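Dry Hands, Cracked Knuckles
Speaker notes, Sunday session at the Fevulbridge library, 2:30 start

Slide 1. Hello

Hi everybody, come on in, there are seats down front and I don't bite. I'm Zoia Koval. I did hair for most of my working life, so I've had my hands in water, shampoo and color since I was a teenager, and for years they looked like an old baseball glove. If you've come for wrinkles or spots, sorry, that's Golnar Shokri's talk and it isn't until July. Today is just hands.

(Ask who put hand cream on this morning. Wait for hands. Then ask who put it on twice.)

Slide 2. Why hands dry out

Skin has a thin layer of oil on top that keeps the water in. Hands have less of it than your face does, and the palms have no oil glands at all, which surprised me when I first read it. Then we wash them all day long. Hot water and soap lift off the oil, the water underneath escapes, the skin gets tight, and then one cold morning you make a fist and a knuckle splits open. Ouch!

Dish soap is rough on hands. So is going in and out of the cold with wet fingers, and I used to do that constantly, running out to the car between clients with my hands still dripping.

Slide 3. Washing

Please keep washing your hands! I always say this twice because somebody goes home and tells their husband I said to stop. Use lukewarm water. Use a mild soap with no perfume in it if you can find one. Pat, don't rub, and get in between the fingers, especially if you wear rings. Soap sits under a ring and makes a red band that people blame on the metal (sometimes it is the metal, ask me after).

Slide 4. Cream, lotion, ointment

Lotion is mostly water. It feels lovely and it's gone in 30 minutes, at least on me. Cream is thicker. Ointment is the greasy stuff, and for cracked skin greasy is what you want. Plain petroleum jelly is fine. My old boss, Belmiro Cunha, kept a tub of it by the register and made every one of us use it before we locked up, and his hands were the best in the shop.

Put it on while your skin is still a little damp. If you change one thing after today, I'd pick that.

(Pass the two unlabeled tubs around, thick one to the left side. Paper towels are in my blue bag. Last time the tubs never made it to the back row, so start one of them back there.)

Slide 5. Gloves

For dishes, wear rubber gloves with thin cotton ones inside. Sweat trapped in rubber is as bad as dishwater. If your hands itch or get bumpy under the gloves, stop and try a different kind, you could be reacting to latex.

For nighttime, ointment and cotton gloves to bed. I know, very glamorous. Try it three nights in a row before you decide you hate it. Kourosh Rahimi from the Hamby branch told me he cuts the toes off old socks and wears those on his hands, and he swears by it, so use what you've got.

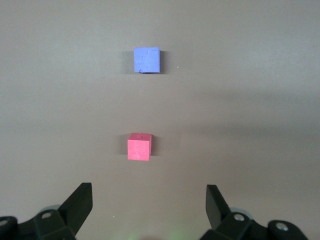
Slide 6. When a crack has already opened

Wash it gently, dab on some ointment, cover it with a bandage. Change the bandage when it gets wet. Fingertips are a pain because nothing stays on, so I cut a notch in each side and fold the flaps over the top. (Demonstrate on Pádraig if he's here. He said he'd sit near the front.)

Please don't put lemon juice on it. I get asked at every one of these. Lemon stings, and lemon plus sunshine can leave you with a real burn. Sugar scrubs can wait until the skin has closed too.

Slide 7. When to see a doctor

Go if it's hot, swollen, oozing or getting more painful. Go if you have diabetes and a crack that's slow to heal. Go if you've been good for two weeks and nothing has changed, or if it's only on one hand, which can be a fungus, and cream won't fix that. Tiny itchy blisters along the sides of the fingers are worth showing somebody as well. I'm a retired hairdresser and I can't tell you what your rash is, though you're welcome to show me and I'll say "ooh."

Slide 8. Questions

Usual ones: coconut oil (fine if you like it, seal it in with something thicker), price (the 90 dollar jar never did more for me than the cheap tub), hand sanitizer (let it dry all the way, then cream).

Handouts are on the table by the door. I printed 50, so one per couple, please. Room has to be clear by 4, and whoever has the tubs, bring them back up to me!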